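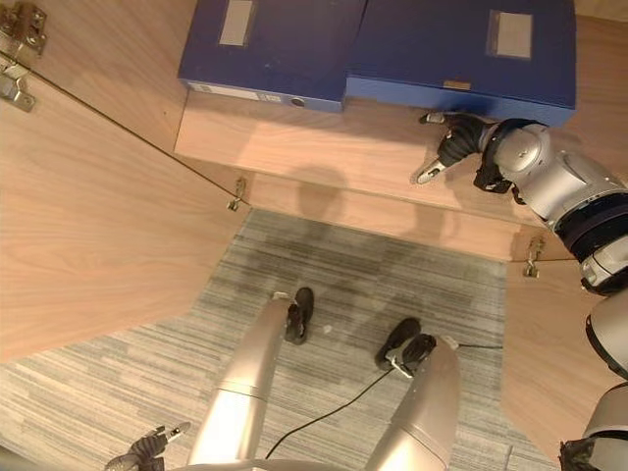

Where Did All the Paper Go? Filing Habits in a Small Office

Trudy Pryor, Records and Information, term project

I picked this topic because my aunt used to say you can tell everything about a workplace from how long it takes to find last year's electric bill. So I spent my placement at Paewai, a small firm that looks after rental apartments, trying to find out how people there file things and how often they can find them again.

My plan was simple (too simple, as my supervisor Gunther Weidemann pointed out in the margin of my proposal). I wrote up a list of 30 documents that the office should have, things like leases, boiler certificates and insurance letters, and asked two people to find each one while I sat there with a stopwatch. Salamatu Omoregie had worked there for years. Khalil Yammine had started in December, so he was still learning where things lived. I told them both they could give up whenever they wanted.

Khalil was faster! I really did not see that coming. Salamatu knew where things used to be, and twice she went straight to a spot that had been cleared out when the office moved downstairs. Khalil had no memories to lean on, so he read the labels. His slowest search was 283 seconds, for a roof repair invoice that had been filed under the name of the roofer and not the building. Salamatu gave up on that one and went to make tea, which I wrote down as "not found."

After that I went through the labels themselves. I looked at 77 of them and sorted them by what they told you: a building, a person, a year, or just a kind of paper. The ones with a building and a year were the easy ones. The worst was the single word "Current" — current when? Salamatu thought it meant the year before the move. Khalil had been putting new stuff in it.

I also asked about the computer side, because everyone kept telling me it was "all scanned anyway." It mostly is, but the scans are named by the machine with a long string of numbers, so people go back to the paper copy when they are in a hurry. I would have liked to time that too and ran out of days.

Things I would do differently: use more than two people, and don't let them hear each other searching. Khalil was in the next room for part of Salamatu's turn and may have picked up a hint or two. I also should have mixed up the order of the list, so the leases didn't all come first.

I gave the office a one-page label guide on Thu 2 March. It asks for building, then year, then type of paper, written in that order every time. Salamatu has already crossed out "Current" and is arguing with Khalil about what goes there instead.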